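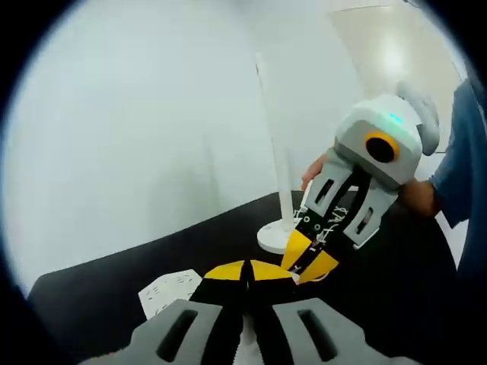 One black table and a lot of white cords

The shared workroom at Munteanu has a black table with rounded edges, a white lamp on a round base and, most days, a power strip. The woman who looks after the room took over in April. She agreed to talk about how it is set up, although she said there was not much to tell.

"It's a table people plug things in at," she said. "That's most of my job, the plugging in."

The table came from the old Dakon office when that closed. She would have picked something lighter in color. The black top shows dust by lunchtime, and she wipes it down 2 times a day. On the other hand, she said, white things are easy to find on it. A card or a plug left behind stands out from across the room.

The lamp was there before she was. It has a long thin arm that curves over and comes back down, and a loop of red cord hangs from the head.

"I've left the red cord where it is. People know the lamp by it. They call me and say the red string lamp needs moving."
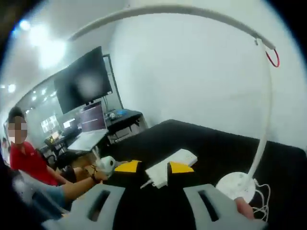
She gets asked why the strip isn't screwed to the underside of the table, as it is in the meeting rooms. Her answer is that people want to see the sockets. When they were underneath, everyone ended up on their knees, and then they pulled out the wrong plug. "Not once or twice, either. I had somebody lose an afternoon of work that way."

So the strip stays on top and gets pushed to wherever it's needed. The cost is that the cord goes wherever the strip goes, and it can end up right across the middle of the table. 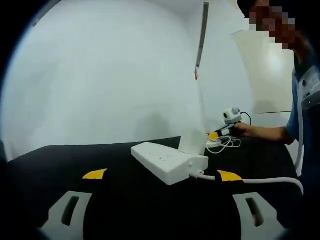

Where the loose cables go

The thin white cables are the part she likes least. She bought a bag of 100 fabric ties from Prorstead and says more than 50 were gone by the end of the first month.

"They're not stolen. They're in people's bags, around people's own chargers. I'd do the same."

Her current rule is simple. If a cable is on the table at the end of the day, it gets coiled and put in the drawer. Thick power cords stay with their strips. Thin ones all go in together, and she sorts them when she has time – usually while she is on hold with a supplier.
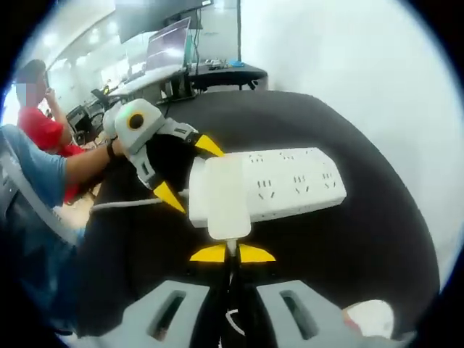 Plug adapters have been a different problem. The thick ones cover the end of a strip and can block the socket next to them, so she asks people to put them at one end and leave the middle free. Some do.

She has a budget of 200 dollars left for the room this year. A second strip from Lolta is on the list, and so is a cloth that doesn't leave lint on the black top. She is also thinking about labels for the cords, but she wants to see first if the drawer works.

"Ask me again after the winter," she said, and went to find the key to the supply closet.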